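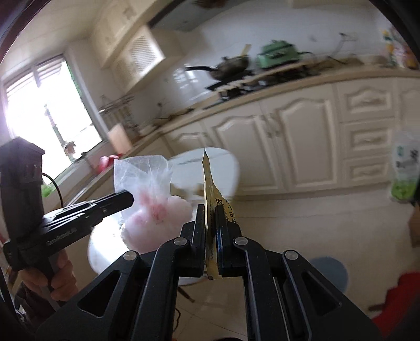

Section 2: Planning Your Stestov Purchase

1. Pick your first task. Kitchen packing is a great place to start!
2. Budget $1430 per hand-held gripper. Two-handed work takes a pair.
3. Add $532 for spare finger pads and cables. Pads wear quickly on thin packets.
4. Send the total to Petro Horobets for a quote, good through May.

Note: Orders over $4000 ship free, so it's worth teaming up with another site.

Caution: Don't order chargers before checking your outlet type.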